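手冲咖啡到底要不要折腾水?开个串慢慢说,想到哪写到哪。

起因是上个月搬家,从城东搬到城西,同一包豆子,同一个磨,冲出来完全两个味道。城东那边酸是酸甜是甜,到这边全糊在一起,像喝泡了咖啡的粉笔灰。我一开始还怪豆子,给店家发了条挺不客气的消息,现在想想有点脸红😅 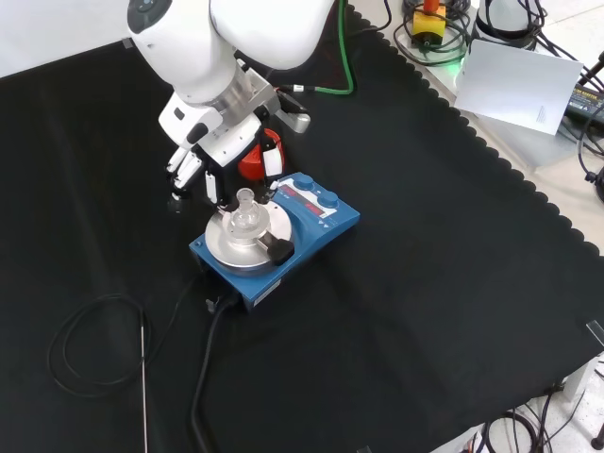 Lumturie Lazarević 回我:你先别骂豆子,去看看你家烧水壶底下那层白的,那才是你的问题。

我跑去厨房一看,壶底厚厚一圈水垢。搬来才一个月啊!旧房子那边同一个壶用了两年都没这样。

然后就掉坑里了。晚上躺床上翻了半天帖子,大致弄明白了:水里的钙镁帮着把味道带出来,碳酸氢盐那部分(一般叫碱度)会把酸压下去。两样都高,就是我喝到的那个粉笔味。

有人可能要说,那直接买纯净水不就完了。我试了,第二天早上就拎了一桶回来。冲出来又尖又空,酸得很单薄,咽下去嘴里什么都没留下。我妈路过喝了一口,问我是不是忘了放咖啡。

所以纯净水也不行,得往里加东西。这里就分成两派:一派买现成的矿物粉包,撕开倒进去摇一摇;另一派自己买泻盐和小苏打配浓缩液,每次往水里滴。我这种人当然选了麻烦的那个。

提醒一句,要买食品级的,别拿泡脚的那种凑合。我看见有人在底下问能不能用浴盐,带薰衣草香的,求求你别。

第一次配就翻车。克和毫克看岔了,小苏打放多了,整壶咖啡喝着像没气的苏打水,倒水池里我都心疼。那可是我最后一点 Dumitrescu 的日晒啊,攒着没舍得喝的那包。

后来学乖了,先用便宜豆子试。楼下 Citcombe 超市自己牌子的中烘,拿来练手刚好,倒了也不难过。

配的时候我把两瓶浓缩液分开放,一瓶只管镁,一瓶只管碱度,用同一款玻璃瓶,贴纸写大字。分开的好处是喝着哪里不对就只动那一瓶。混在一起的话,味道怪了都不知道该怪谁。

Ilir Mladenović 在下面问:那水温要跟着改吗?

我自己没怎么改。浅烘还是 90 度往上,中烘低一点。换水那几天我故意别的都不动,磨的刻度、粉量、滤纸全照旧,不然喝出区别来也不知道是谁的功劳。这一条我觉得比配方重要得多,偏偏最容易手痒。

说到手痒,我中间就忍不住换了一次滤杯,结果那两天的笔记全白记了,划掉重来。

对了笔记。我没用什么高级软件,就冰箱上贴张纸,写三样:今天哪种水,喝着什么感觉,凉了以后什么感觉。凉了那栏特别有用!热的时候好多毛病喝不出来,放一会儿全冒出来了。

试到第 8 版,终于喝到以前城东的那种甜。那天早上 8 点不到,我端着杯子在阳台上站了好久,本来该出门了,结果迟到。

Radomir Stoyanova 私信我说他完全不配水,就拿滤水壶的水和自来水一半一半兑,喝着也挺好。我照着试了,在我家这个水硬度下确实不错,离我的第 8 版差一截,可是省事太多了。不想折腾的朋友真的可以先试这个,兑的比例按自己家的水慢慢挪。

还有个没想到的好处,壶底不结垢了。之前那层我用柠檬酸泡了一晚上才下来,泡完整个厨房都是酸味,猫绕着走。

有几个人问我滤水壶的牌子,我用的是 Fukero,以前室友留下的,滤芯不太好买,所以也不算推荐。你们家附近哪种滤芯好买就用哪种吧。

另外别学我一上来就囤。我刚入坑那晚脑子一热,下单了一大袋泻盐,照现在的用量估计能传给下一代。要拼单的同城朋友私信我,送你一小罐都行,真的,厨房柜子快关不上了。

今天先写到这。明天准备拿同一瓶水试试泡茶,听说绿茶对碱度更挑,有喝茶的朋友先来吓唬吓唬我,顺便说说你们那边的自来水是什么脾气。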